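Support ticket 618
Product: Grajales countertop toaster oven, cream
Subject: Door drops the last bit, and cloudy glass after cleaning
Status: Open, waiting on parts
Opened by: Rachid Fahmy
Handled at: Oltard Small Appliance Help, Plindthorpe desk

First message

Hi there! I bought this oven in September and mostly I'm very happy with it (it makes wonderful toast, and I've done more baked potatoes than any one person should), but I have two problems and I'm hoping you can help me with both in one ticket.

Number one is the door. It opens fine for most of the way, and then for the last few inches it sort of gives up and drops flat with a clunk. It used to come down slowly and stay wherever I let go of it. Now it's either shut or all the way down.

Number two is the glass. There are speckles and smudges on it that I can't shift, and I've been at it with dish soap, then baking soda paste, then dish soap again. I can't even tell which side of the glass they're on. Is there a gap in there that I'm supposed to be able to get into?

The oven lives on a folding table against the wall, if that matters. I know the booklet says a level surface and I did check it with a little level I use for hanging pictures.

Thanks!
Rachid

Reply from the help desk

Hello Rachid, thank you for writing in. Before we look at parts, please unplug the oven, let it cool completely and try the following:

Open the door all the way and look along both hinge arms for crumbs or hardened grease.
Wipe each arm with a damp cloth, then a dry one. Please don't use oil or spray lubricant.
Open and close the door ten times by the handle, holding it in the middle.
Tell us whether the drop is the same on both sides.

For the glass, the door is a sealed unit and should not be taken apart at home. Use a soft sponge and warm water only, and leave a damp cloth on the marks for half an hour. If they don't change at all, they are most likely on the inner side of the seal.

Second message

OK, I did the homework. Unplugged it, had a cup of tea, came back.

Hinge arms first. The left one had a crust on it that I'm fairly sure was cheese. It came off with a wooden skewer and a damp cloth (I hope a skewer is allowed, I was gentle). The right one was pretty clean. I opened and closed the door ten times like you said and the drop is smaller, but it's still there, and I'd say it's worse on the right, which surprised me given where the cheese was.

Then I did the damp cloth on the glass. Half an hour, then another half hour because I got caught up in a phone call. Some of the marks went and some didn't budge, so I'm guessing those are your inner side ones.

One more thing I tried on my own — I slid the rack out and opened the door without it, in case the rack was catching on something. No difference, so I put it back.

Reply from the help desk

Thank you, that is very helpful, and a skewer is fine. Does anything heavy rest on the open door in normal use?

Third message

About the heavy things: guilty, a little. I used to park a casserole dish on the open door while I found the oven mitts. I looked it up afterward and the dish is 2,000 grams before you put any food in it. I've stopped doing that! These days nothing goes on the door, and I use the green bowl on the table for crumbs when I clean.

The door is all the way down in both photos.
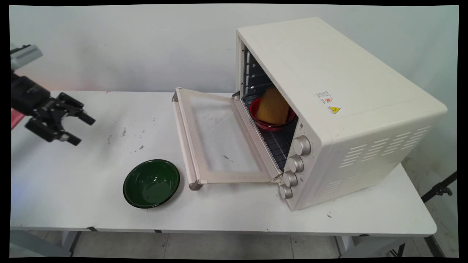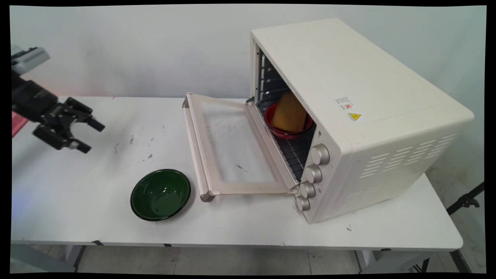

I've also been trying to work out whether it's the spring or the hinge, and I have a theory. If I hold the door halfway and push it very slightly to the left, it stays put. If I push it to the right, down it goes. My neighbor has the older Oltstead model and hers doesn't do that in either direction, I went over and checked. So to me it feels like there's some play on the right side, but you're the experts and I've been wrong about appliances before. (Ask me about the dishwasher. Or don't.)

Two questions while I'm waiting. Can I keep using it? And if you send a new door, does the handle come with it or do I move my old one over?

Reply from the help desk

Thank you for the push test. What you describe on the right side fits a worn hinge spring. We are ordering a hinge set, part 34, and a replacement door with the handle already fitted. Both are covered under your warranty.

You may keep using the oven if the door closes fully and stays closed. Please support it by hand when opening, and stop if you notice heat escaping around the top edge.

Fourth message

Great, thank you! It closes all the way, I tested it with a strip of paper in the gap and the paper stayed gripped on both sides. I'll hold the door by hand and stick to toast until the parts get here. Could you have them left at the side entrance? The front bell doesn't work, and that one's on my list too.

Rachid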